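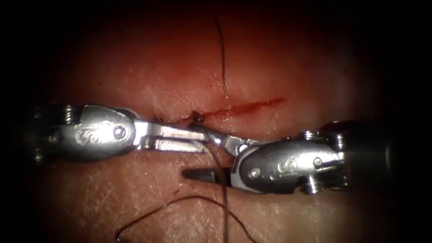

Wondbridge opened its doors on Tuesday to anyone still running an operating system its maker has given up on, and I drove out to Trolcombe with my old laptop on the passenger seat like an elderly relative. The company sells patches for software that no longer gets them. I had pictured a patch as a piece of tape over a hole. After a morning there I think of it more as surgical work: a long straight red cut, one small dark knot at the end of it, and two instruments meeting over the wound with most of the sewing still to go. The cut, in this case, is in a print service written before my nephew was born.

The tour began at 10 with coffee and a form asking which version we were "currently on." The form was a web page. It would not load on my laptop, so I filled it in on my phone and felt I had already learned something.

First stop was the test room, where 500 retired office computers sit on steel shelves and restart themselves. Each one gets every patch before a customer does. The noise is considerable, mostly fans, with now and then a startup chime I had not heard in years and did not expect to have feelings about. Our guide said the hardest part of the job was finding replacement power supplies. The second hardest was printers. She did not go into the printers.

Next came Koltitz, which is the name of their update tool and, as far as I could tell, of nothing else on earth. It replaces the old update screen with a gray window and a single button marked Apply. There is no progress bar. Somebody asked about this and was told that the old progress bar had never been accurate either.

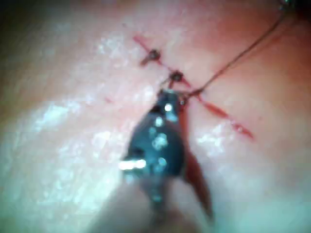 One visitor at the back objected that all this only helps people put off the move to something newer, and that her own office had been putting it off for so long that the person who knew the passwords had retired. The guide agreed with every word and pointed out the price list.

The price list is worth a look. Home users pay by the year, businesses by the machine, and there is a separate rate for anything attached to factory equipment. Oberholzer, who share the building and make labeling machines, had a table in the hallway with one of their control panels on it, running a start menu I could have used in my sleep. They have 800 of these out with customers. Replacing the panel means replacing the machine, so the panel stays. 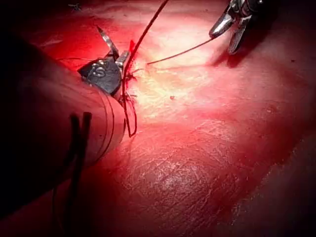
Does a patched old system make it safe to go back to everyday web browsing? Wondbridge's advice is to keep it off the internet wherever you can, patched or unpatched, and do your browsing on something newer.

Lunch was sandwiches. In the afternoon there was a hands-on session, and Koltitz went onto my laptop from a USB stick at the second try. It found 4 updates I was missing, applied three, and asked me to restart. I am writing this on a different computer.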